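Clevel Shelf Label Printer: Set-Up Guide
Section 2. Loading a roll and printing the first labels

1. Open the lid and drop in the roll with the loose end toward you. The box says any roll fits. Treat that claim with suspicion and use 110 mm rolls.

2. Set the heat dial to 87. The automatic setting is supposed to choose for you, but it tends to print too pale.

3. Type the item name. For boxed goods, copy the count from the pack, such as "48丸" on a yellow medicine box. The name field takes other scripts, though you should check every character on a test label.

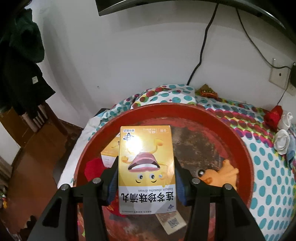 4. Press Feed twice. Two blank labels should come out. If they come out slanted, reload the roll. Ignore the on-screen "Alignment OK" message, which appears either way.

Note: Timmermans quotes up to 2000 labels per roll. Plan on fewer and keep a spare.

5. For loose goods with no pack, such as small toys, pick the Plain layout and type a short description. The Smart Name button guesses, often badly.
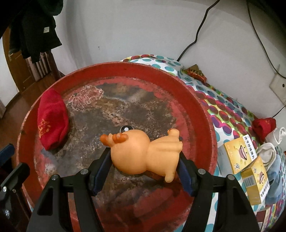
Loose item: orange rubber deer toy.

Caution: The print head gets hot. Switch off and wait before clearing a jam, whatever the "Cool" light says.

6. Print one label, scan it, then print the rest.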